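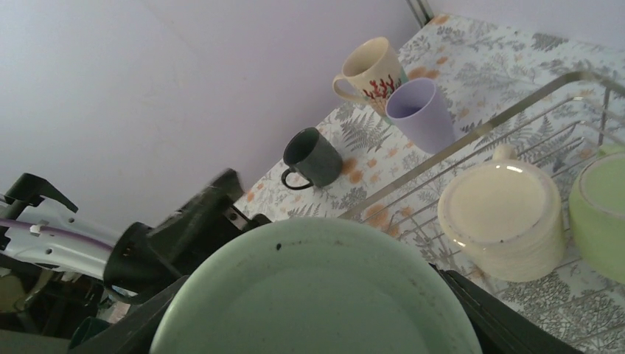 Figure 2. Pale green plate with a slightly darker rim.

4.2 Plate color and food left uneaten

The second part of the study looked at whether the color of a plate changes how much food people leave on it. Earlier work has mostly dealt with how much people serve themselves. Several of those studies report larger servings when the food and the plate are close in color, but the effect has been hard to repeat outside the laboratory. Uneaten food has received less attention, although it is easier to weigh in a working dining room and matters more to the people who run one.

Data were collected in the staff dining room at Telgate over the weekday lunch periods in November. The room has a single serving line. Diners take a plate from a stack at the start of the line, serve themselves the main dish and the sides, and return their trays at a hatch near the exit. White plates were used in the first and third weeks and pale green plates (Figure 2) in the second and fourth. The two sets were matched for diameter and depth. The four-week menu was adjusted so that each main dish appeared once with each color.

Plates were weighed at the hatch during the busiest 30 minutes of each lunch period. Bones, peel and paper napkins were removed first. The weight of the clean plate was then subtracted to give the uneaten food in grams. Plates that had been stacked or scraped by the diner were left out, as were those used only for bread or dessert. This left 730 plates for analysis.

Mean uneaten food was slightly lower in the green weeks, but the difference was small beside the variation from one day to the next. When the main dish was entered into the model, plate color no longer had a clear effect. Rice dishes left the most waste under both conditions, and soups with bread left the least. The day of the week made little difference once the dish was known.

There was one exception. On days when the main dish was mostly pale (fish in white sauce, chicken with rice, pasta with cheese), diners using white plates left more than diners using green ones. The pale dishes accounted for 270 of the weighed plates. The gap held when the heaviest plates were dropped from the analysis, and also when each week was compared separately. It is in line with the contrast account discussed in Section 2, under which people find it harder to judge an amount of food that blends into its background. They may then take more than they want and leave the rest. We did not weigh plates before the meal, so we cannot say whether the difference arose at the serving line or at the table.

A short questionnaire was handed out on the last day of each week, and 69 diners returned it. Few mentioned the plates without being asked. When asked directly, most said they had noticed the change of color and that it made no difference to them. Some described the green plates as pleasant or "less like a hospital," and a smaller group thought they were smaller than the white ones. Answers on hunger and time since breakfast did not differ between the two conditions.

Two limits should be kept in mind. The diners were largely the same people from week to week, and plates could not be linked to individuals, so the observations are not independent. Also, the serving spoons for side dishes were replaced at the start of the third week with a slightly larger type. The change affected the vegetables more than the main dish. Leaving the vegetables out of the totals was not possible, as they were often mixed with the sauce by the time the plate was returned.

The weights by dish and plate color are given in Table 5. The next section turns to the position of the side dishes on the serving line, where the differences were larger.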